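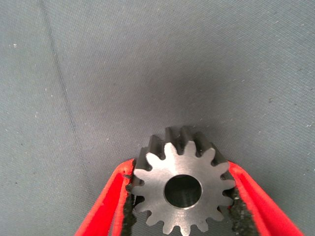

Page last modified: March 2018

Temonbridge Workshop Forum > Small Machines > Parts and Repair

Topic: Small steel gear, bright face and dark teeth, is it worn?

knut_goertz
Hello all. I am repairing the feed drive of my old bench lathe, a Briem, and I have now a spur gear which I would like to understand before I put it in. The picture is at the top. It is on my gray cloth that I use for small parts. The front face is bright steel with fine circular tool marks. The side with the teeth is much darker, almost charcoal.

My question is simple. Is the dark color a treatment, or is it old oil that was baked on? I bought it used from a seller in Viltport and he did not know. I paid 12 euros with the postage, so it is not a tragedy if it is wrong.

Regards
Knut Görtz

pellow
Looks like a decent gear to me. The dark side could be black oxide. Quite often the blank is treated first and the face is machined afterwards, and then you get this bright face with the dark teeth. The tooth tips look nicely rounded, I would not worry.

marrowfat
I don't agree with pellow. You can't tell oxide from heat treatment in a photo, and I would not say "decent" before somebody has put a caliper on it. Knut, what is the bore? And is there a keyway? I see only a round hole with a small chamfer.

knut_goertz
There is no keyway. In my machine the gear is pressed on the shaft, so this is correct. I have measured the bore three times and it is 2 hundredths bigger than the shaft. This I do not like so much.

marrowfat
Then it is not a press fit any more. It will turn on the shaft the first time you take a heavy cut.

pellow
Retaining compound. The green one for cylindrical parts. Clean both surfaces with solvent, put it on, leave it overnight. My change gear has been sitting like this since September and it takes everything I give it.

marrowfat
I know you like your glue, but if he must take it off later he needs heat, and if the teeth are hardened I would not go with a torch near them.

pellow
You don't need a torch, a hot air gun is enough. I have done it on the kitchen table (do not tell my wife).

tilde_w
May I ask a different thing? That cloth, what is it? I use paper towels and the small screws always go under them. The weave looks fine enough that nothing would get caught.

knut_goertz
It is only a piece of a twill fabric that was left over when we made a cover for the sofa. It is good because the parts do not roll so easily. But it collects lint, as you can see, and all these little white specks must be brushed away before I assemble something with grease. Maybe for bearings it is not the best choice.

tilde_w
Thanks, I will look in the remnants box at the market in Grarnetham.

marrowfat
For bearings use a clean tray. Cloth and grease are no friends.

knut_goertz
I have now wiped the teeth with acetone and the rag stayed clean. So the dark color is not oil, or at least not oil which wants to leave. I also tried a file very softly on the edge of one tooth and it slides over without cutting. Do I understand correctly that this means hardened?

marrowfat
If it is a good file and it skates, yes, the surface is hard. That is better news than I expected. I still say make a sleeve or find a tighter gear.

pellow
Or compound :)

knut_goertz
I thank you both. A sleeve is too thin for such a small difference, I think. I will try the compound first and keep the receipt of the seller. If the gear is turning on the shaft I will write it here, also when marrowfat was right.

marrowfat
Fair enough. Mark the shaft and the gear face with a thin line of paint across both, then you see at once if it has moved.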